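From: Lavanya Kurian
Subject: Re: [finishes] Hardwax oil on bamboo, second coat beading

On the Trelska test panels, someone wrote:
> I get beading on the second coat of Overgaard oil over bamboo ply.
> First coat went on fine, 8 hours between coats, sanded to 4,000
> in between. Do I need a solvent wipe, or is the oil bad?

The grit is your problem. At 4,000 the surface is burnished and the second coat has nothing to key into. Bamboo is dense to start with and the strips take up very little oil even when freshly cut. I stop at 180 before the first coat and scuff by hand with a gray pad before the second.

Eight hours is also short. The can may say otherwise, but in my shop (unheated, September) the first coat still drags under a cloth at that point. I leave it overnight and longer if the air is damp.

Flollura and Vurkenico both behaved the same way on my offcuts, so I would not throw out the oil. Stir from the bottom of the can, as the matting agent settles. Wipe off all excess after 4 minutes and lay the rags flat outdoors to dry, because they can self-heat.

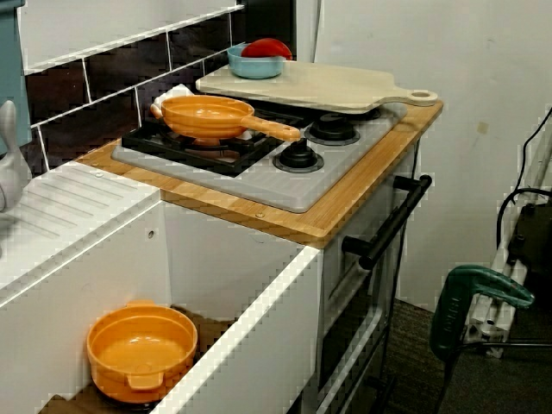
Can the beaded coat be saved without stripping it?
Let it cure for a week, cut it back evenly with 180, vacuum, then apply one thin coat.

Edges need a separate pass. The end grain drinks the first coat and looks dry by morning.

Lavanya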